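家庭旅馆(民宿词条)
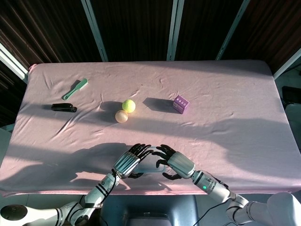
铺着浅粉色床单的桌面,上面放着薄荷绿色的梳子和黑色订书机。

家庭旅馆,说白了就是一户人家把自己住的房子分出几间来接待过路客人。我在这个词条上陆陆续续写了好几年,越写越长,这一版删掉了不少,留下我觉得查资料的人真正用得着的部分(要是还嫌啰嗦,请多包涵!)。

定义
各地叫法不一样,有叫客栈的,有叫民宿的,也有就叫“某某家”的。我自己的分法很简单:主人住在同一栋房子或者同一个院子里,就算家庭旅馆;主人住在别处、钥匙放在密码盒里的,我归到“短租公寓”那边去。这条线划得有点粗,Skestidik镇上就有好几家卡在中间,主人冬天住楼下,夏天搬到山上去,你说算哪种?我暂时还是算进来了。

起源
早年的家庭旅馆多半跟集市和渡口有关。以Skestidik为例,赶集的人当天回不去,就在熟人家里借住,走的时候留点粮食或者腌鱼。后来公路通了,来的生面孔多了,才慢慢改成收现钱。镇上第一家挂牌子的叫Arabzadeh客栈,名字取自房主的姓,一开始只有两间房,共用一个洗脸间,早饭跟主人一家同桌吃。我头一回去住的时候,桌上那碗无花果酱我一个人吃了大半,到现在想起来还有点不好意思。

房间与设施
规模一般都小。Arabzadeh客栈现在是四间,最大的一间可以睡三个人,窗户朝着港口;最小的那间在楼梯底下,便宜,天花板矮,高个子的朋友请当心。老房子墙厚,夏天凉快,但隔音要看运气,木楼板一踩就响。热水通常靠屋顶的太阳能,阴天最好早点洗。

价格与预订
淡旺季差得很大。Skestidik一带每年10月以后算淡季,我记下的最低价是每晚29,旺季同一间房要49,都按当地货币算,含早饭。预订方面,有些主人只接电话,有些挂在Flutix这个订房网站上,平台抽成是百分之15。我个人更喜欢直接打过去,顺便问问停车的事,老城里的巷子真的窄,车子多半得停在城门外头自己走进来。

登记与管理
当地的登记手续由Steltell旅游事务所办理,房间数、床位数和消防通道都要写清楚,登记费是2,000,一次交清。换了房主要重新登记,只是重新刷墙、换家具的不用。早餐另有一张卫生许可,这一块规定改过两回,我手头的版本可能不是最新的,有知道的朋友欢迎直接改。

参见
客栈;短租公寓;农家乐;Skestidik老城

本条目最后修订于2021年4月18日,星期日。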